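Home | Features | Workshops | Letters | Back Issues

The Open Day at Arnano

The old Agyeman building in Dultness has a loading door on one side and a visitors' door on the other. In June the visitors' door was propped open from 10 in the morning, and by lunch 70 people had signed the sheet at the desk. Most of them had come to see the robots. What they got to do first was pick things up by hand.

Arnano is a small company with a staff of 8. It works on handling soft goods, mostly clothing and household cloth, for firms that sort and fold by the ton. Its main project is called Grokidbridge, and it depends on recordings of people doing ordinary jobs with a gripper they hold in one hand. The recordings are used to train a robot arm to do the same jobs.

Akua Issahaku runs the recording side. She gave the first talk of the day standing up, with a gripper in her hand, and kept it short.

"You do the job the way you would do it at home," she told the group. "The camera goes where your hand goes. We want what the fingers did and what they were close to when they did it."

The recording stations are plain. There is a wooden table, black cloth hung behind it, and not much else. At one of them the cloth carries a name in foam letters, and a black mat had been laid on the table.
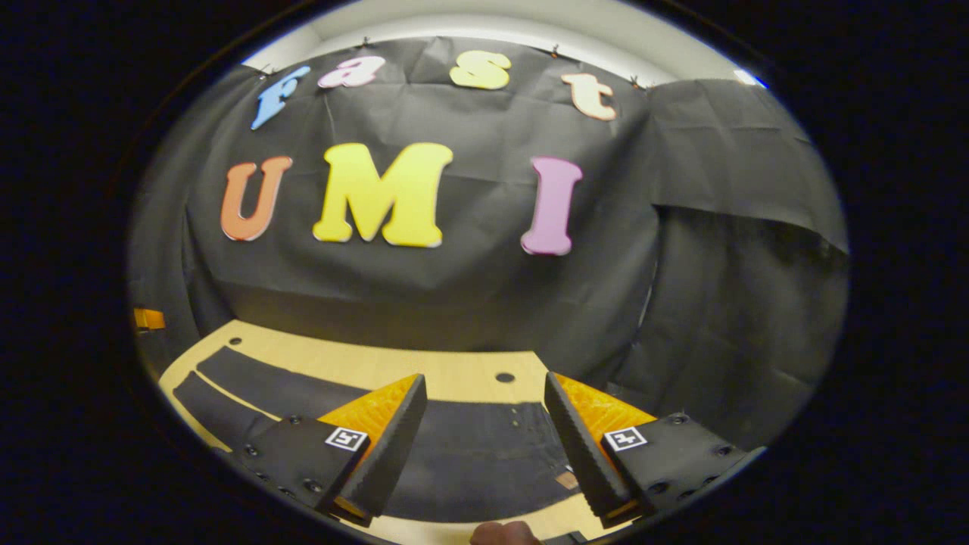 Foam letters spell out "fast UMI" behind the table, seen above the orange pads of a hand-held gripper.

The square printed tags on the fingers are there so that software can tell how far apart the fingers are at any moment. Visitors asked about them more than anything else. Tetteh Nutsugah, who writes that software, said a dirty or scratched tag can spoil a morning's work, and he keeps a drawer of spares.

After the talk the group split up. I went with Kobina Boateng, who trains new operators. Training takes two days. On the first day people move blocks and cups, and on the second they move on to cloth. He said most of them find the first day dull and the second day hard.

Cloth is hard for a few reasons. It has no fixed shape, so the same pair of pants can lie on a table in any number of ways. A gripper can take one layer when the operator wanted two. Thick seams push the fingers apart, and thin fabric slides between them. Boateng likes denim for teaching, as it is stiff enough to stay where it is put.

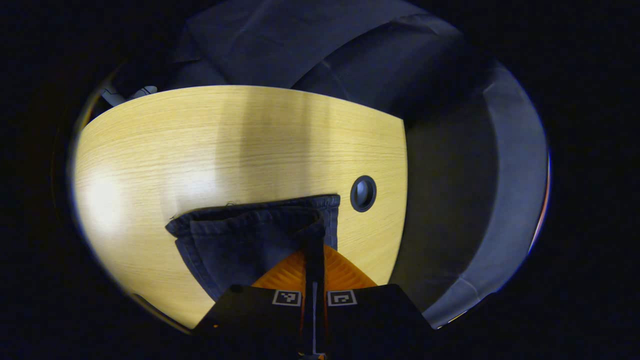 I was given a turn of my own and did badly. I came in too steep, took hold of the top layer, and left the rest on the table. Boateng had me lower my wrist and come in along the table. My fourth try was good enough to keep, he said, though the bad ones are saved too and marked as bad.

The company had set itself a goal of 200 recordings for the day, all made by visitors. By closing it had 133. Siobhán Mac Giolla, who planned the event, blamed the line at the sign-in desk and said she would put out a second one next time.

The arm itself ran twice in the afternoon, in the larger room by the loading door. It folded a hand towel in the first run without trouble. In the second it closed on nothing, backed off, and tried again until Issahaku stopped it. She told the people watching that the towel had been set down farther to the left than in most of the training recordings, and that this was the sort of gap they were trying to fill.

Gillespie Ritchie, who owns a laundry on the other side of Dultness, stayed for both runs. He said he wouldn't buy one this year. He wanted to see it work with fitted sheets, and he left his card with Mac Giolla in case they needed some to practice on.

Related stories
Inside a Hospital Linen Room
What a Used Robot Arm Costs to Run
Teaching Machines to Tie a Knot
Letters: Who Folds the Fitted Sheets?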